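Home | Threads | Fandom | TV | About | Log in

Rúta's rewatch corner: the Ilerby thread

Okay so I finished my Ilerby rewatch last night and I have feelings, and my roommate has gone to bed, so you all get them instead. Spoilers for both seasons. If you haven't seen it, go watch it and come back, I'll wait!

For the new people: Ilerby is the one with the lighthouse town where every resident gets one day a year that only they remember. Two seasons, canceled on a cliffhanger, and the fandom has been living on crumbs and fan edits ever since.

The reason I'm even rewatching is the meme. You know the one. Somebody took the shot of Captain Vītola staring at the sea for a full minute and put a customer service hold message under it. "Your call is important to us." I laughed so hard I had to put my tea down.

It got 1,479 reposts by the time I saw it, and the replies are better than the meme. One person wrote a whole phone menu for the lighthouse. Press two if your memory has been taken. Press three if you would like somebody else's. 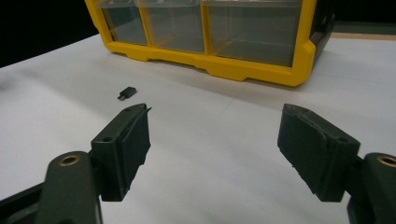

And the thing about that shot is that it's a really good shot?? I'd only been seeing it as a meme for so long that I forgot it comes right after she reads her brother's letter. I was sitting there ready to giggle and then I was crying into a blanket.

Season one holds up way better than I thought it would. The pilot is slow (sorry, it is, they spend forever on the ferry) but once Prakard the baker shows up it starts moving. I would watch fifteen more episodes of just Prakard being rude to tourists.

Someone asked me for my episode ranking and I'm not doing a full one because I like having friends. But top is "The Borrowed Day," bottom is the wedding one. Everybody talks in that episode like they're reading from a greeting card, and the cake subplot goes nowhere.

Now the big question. Is the lighthouse keeper the same man in both timelines? I was firmly on team no for years. I wrote a very long, very confident post about it back in June and I would now like to take back most of it.

What changed my mind is the whistling. He whistles the same tune in episode seven that the kid hums in the finale. It's buried under the rain and I only caught it with headphones on. Eskil Tangen had been telling me about this in my replies forever and I kept saying "sure, sure." Eskil, you were right. Screenshot this, you won't get another one.

Counterpoint from Baiba Kuusk, and it's a good one: it's a town song. Everybody on the island would know it. The fishermen could be whistling it too and we just don't hear them. I went back to check the harbor scenes and there's so much gull noise that I couldn't tell you either way.

So I'm at "probably the same man, but I wouldn't bet my lunch on it." Which I think is where the writers wanted us? Or they ran out of time. Could be that.

Anyway, crafts! The other reason this thread exists is the fan zine. It's called Itum, after the island in the opening credits that never gets mentioned again (justice for Itum), and we're putting together the second issue right now.

Issue one was mostly drawings and one extremely intense essay about sweaters. This time there's comics, a crossword, two short stories, and a fake Ilerby tourist brochure that made me laugh out loud on the bus. We're printing 500 copies, which feels like a wild number to me, but the first run went fast.

Please stop asking if the sweater essay has a sequel. It does. It's longer.

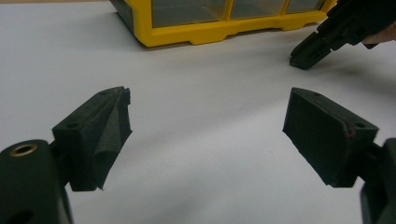
Gripper fingers over a white tabletop.

If you sent something in and haven't heard from me, check your spam folder first and then yell at me. I'm reading everything, I'm just slow, and I keep stopping to look things up in the show and then oops, I've watched an entire episode.

One rule for submissions, same as before: no real actor stuff. Characters only. Put Captain Vītola on the moon, put her in a cowboy movie, I don't care, have fun. Just leave the cast alone.

Crossover people, I love you and I see you. We've got a comic where the lighthouse crew lands in a cooking contest and Prakard refuses to follow the recipe. I don't want to give away the ending but the judges do not get their cake.

Also I've seen the rumor about a reboot. I have no inside info! I'm a person with a couch! What I've read comes down to one vague quote and a lot of people wanting it very badly, me included. I'd take a TV movie. I'd take a radio play. I'd take a single postcard telling me who was on the ferry.

If it does happen, my wish list is short. Same theme music. More fog. Let the kid grow up and be kind of annoying. And don't explain the missing days, please. The minute somebody in a lab coat starts drawing on a whiteboard I'm out.

Right, it's late and I've got the ferry scene open in another tab. Tell me your keeper theories, and if anyone knows who made the original hold message meme, send them my way. I want to ask if we can put it on the back cover.

Comments

Eskil Tangen: I have taken the screenshot. It's my wallpaper now.

Baiba Kuusk: Still a town song. The woman at the post office taps the rhythm on the counter in season two, go look!

Róisín Ó Néill: The wedding episode is GOOD and I will die on this hill. The cake is a metaphor. I haven't worked out for what.

Urmas Kazlauskienė: Is the crossword hard? I never got past the first corner of the last one.

Róisín Ó Néill: Urmas, one across was "lighthouse."

Urmas Kazlauskienė: I know that now.

Last updated: Feb 2, 2023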